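Why Checkered Cloth Has Three Colors
A page for young readers
Written by Yamila Quezada

Look around your home for a cloth with squares on it. Maybe it is a kitchen towel, a blanket, a shirt or a scarf. Squares like these are called checks, and a cloth that has them is a checkered cloth. People have made it for a very long time and in many countries.

Now look at the squares again, but slowly. You may think there are only two colors, for example black and beige. In many checkered cloths there is also a third kind of square, which is a little dark and a little light at the same time. Where does it come from? To understand this we must first learn how cloth is made.

Threads that go up and threads that go across

A woven cloth is made of two groups of threads. The first group is stretched on a big tool called a loom. These threads are long and they stay tight. They are called the warp. The second group goes from side to side, over one warp thread and under the next one. These threads are called the weft. When the weft comes to the side, it turns and goes back again.

My neighbor Lindalva Marinho has a small loom in her living room. When I visited her last March she let me try it. In one afternoon I made a piece as long as my hand, and it was not very straight! She told me that her first blanket had 206 warp threads, and she had to put each one in its place before she could begin to weave.

The secret of the third square

Imagine that Lindalva puts four black threads on the loom, then four beige threads, then four black again, until the loom is full. The warp now has stripes. If she weaves with only beige thread, she will get a striped cloth. But she changes the color of the weft too, in the same order.

Where black threads cross black threads, the square is all black. Where beige threads cross beige threads, the square is all beige. And where black threads cross beige threads, both colors show together in very small dots or lines. This is the third square! There is no gray or brown thread in it. Your eyes mix the two colors for you, mostly when you stand far away.
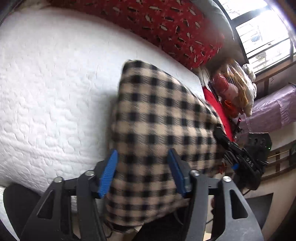 A checkered pattern can also be printed. Then the cloth is made first, in one color, and the squares are put on it later with ink or dye. How can you know which one you have? Turn the cloth over. If the back is much paler than the front, the pattern is probably printed. If both sides look almost the same, it is probably woven. I say "probably" — some printed cloths are thin and the color goes through to the other side.

What happens when you fold it

Squares are very useful for folding. If you want to fold a blanket in half, you can follow a row of squares as if it was a line in your school notebook. When the row on top lies exactly over the row below, your fold is straight.

If you fold from corner to corner, the squares will stand on their points and look like diamonds. The cloth is the same, only you have turned it. Cloth also stretches more in this direction. Hold a cotton napkin by two opposite corners and pull it gently. Then hold it by two corners on the same side and pull again. Can you feel the difference?

Try it with paper

You need two sheets of paper in different colors, scissors and a little glue. Ask an adult to help you with the cutting.

1. Cut both sheets into thin strips.
2. Put strips side by side on the table, two of one color, then two of the other. Glue only their top ends to another piece of paper.
3. Take a new strip and pass it over one, under one, until the end of the row.
4. Pass the next strip the opposite way, under one, over one.
5. Change the color after every two strips.

Put your work on a shelf and walk to the other side of the room. Look for the squares where the two colors are mixed, and then come near again, slowly, until you can see each strip.

Words to remember

Warp: the long threads that stay tight on the loom.
Weft: the threads that go from side to side.
Loom: the tool that holds the threads for weaving.
Checks: a pattern made of squares.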